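Notebook, Monday, hand-held demos, day two

Slow start. I'd left the charger for the hand unit at home and Ehsan had to lend me his, so the first take went in at twenty to eleven. Target for the week is still 500 takes on the pick-and-place task and 900 if Shabnam gets her way. We won't reach 900. I've told her that already and she just smiled at me.

Went back over Friday's takes before recording any new ones. Main complaint (mine, about me): I close too early. I can see it in nearly every one, the fingers begin coming together while I'm still moving down, and of course the policy has picked that up and does it with more conviction than I do. Babar ran the Friday checkpoint on the Dreltcombe arm and it shut on thin air 3 times in a row, very confidently. So today's rule is get low, stop, count one, close. Feels daft by hand but let's see what it does to the curves.

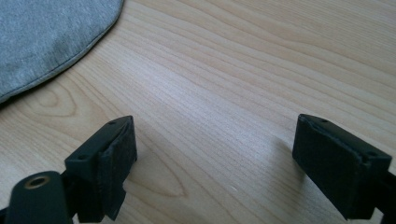
Other rule, start every take with the fingers fully open. I've been lazy about this, and if I begin half closed the opening width in the log is all over the place for the first second or so. Tamunoemi wants to trim those seconds off in software. I'd sooner just do it properly, it's only a squeeze and release before pressing record!

Tracking was better by the window than at my desk, which surprised me. I'd assumed a bare wood top would give it nothing to hold on to, but there's a lot of grain in this one and my guess is that's enough. Still lost it twice when I swung round too quickly. Asif says to keep turns slow and keep some table in view the whole time. Noted, will try.

Pads. We need to talk about the pads. The edges are fraying on both sides and I don't want to get 500 takes in and then swap them, because the grip will feel different and we'll have two datasets pretending to be one. Bandex sheet is on order. Memon have something similar but thicker, and Ehsan thinks the thicker stuff would throw off the closed-width calibration (he's probably right, he did the calibration).

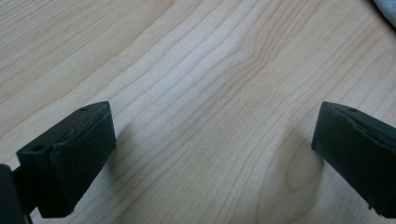
Fingers open over the table, pad edges worn.

Spent the half hour after lunch just practising the hover with nothing to pick up. Down, stop, count, up again. My wrist drops to the left when I'm tired, so I'm going to do shorter blocks and swap with Babar in between. He holds it much stiffer than I do, so we should tag takes by operator from now on. Shabnam to add a field.

To do: ask Idavance whether their logger can beep on tracking loss. Bring own charger. Re-check zero on the width sensor before the next block, and again after the new pads go on.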